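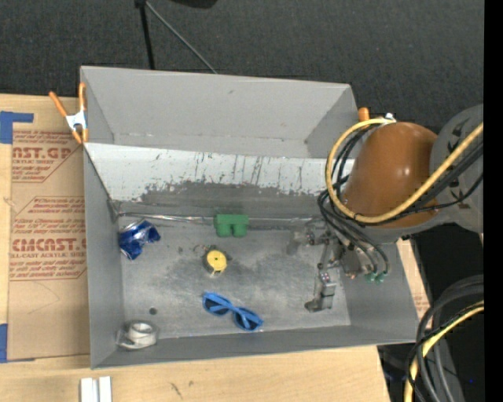

Bin camera view with the gripper over the right side and five objects left to pick.

Masking the bin walls before grasp planning

If your planner keeps proposing grasps on the bin instead of the objects, the wall mask is probably wrong or missing. These steps use the Sarkora planner with the Brollus camera driver. You need a finished hand-eye calibration.

1. Park the arm clear of the bin and take the objects out. Save a depth image:
brollus grab --depth --out empty.npy

2. Fit the floor plane:
sarkora fit-floor empty.npy
On our cell at Salinas the fit used 3805 points. A few hundred is too low. Check the crop and run it again.

3. Draw the bin polygon along the inside corners of the floor. Leave the sloping walls out. If the bin sits a little skewed to the camera, follow the bin and ignore the image axes.

4. Set the wall margin. We use 24 mm. A smaller value lets the planner reach things lying against a wall, such as the roll of tape in the front left corner, but the fingers need room to close.

5. Put the objects back and run the planner without motion:
sarkora plan --dry-run --show-rejects
Our last run sampled 1262 candidates and kept 162. Rejects are colored by cause: red for wall, gray for floor, blue for no depth.

Shiny items cause most of the blue ones. The crushed can and the dark lenses of the sunglasses are good tests. If they get no candidates at all, lower the exposure one step and repeat step 5.

Worn patches and smudges on the bin floor can show up as objects in color segmentation. Set min_height to 6 mm so anything flat is dropped.

Clamp the bin before you save the mask. If it moves, start over from step 1.

Next: Tuning approach angles in Sarkora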